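Open day at the Larkelside textile mill

We caught the 9.15 bus out on Wednesday and paid $17 each at the gate. The mill has been weaving bath towels for 90 years, and the dye shed still has its original brick floor. 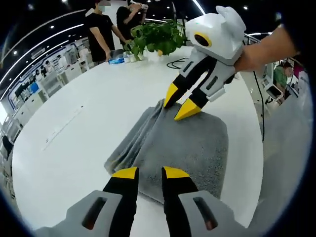

Uthai Ruangrit took our group through the warping room. Ear plugs were handed out, and you need them. The tour runs 30 minutes.

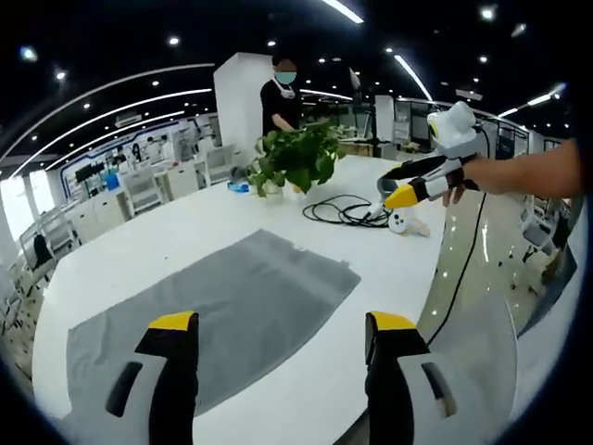

Lunch was a pie from the Duangkaew van. The seconds shop takes cards and had bath mats in every colour but green. Parking is on the grass behind the boiler house.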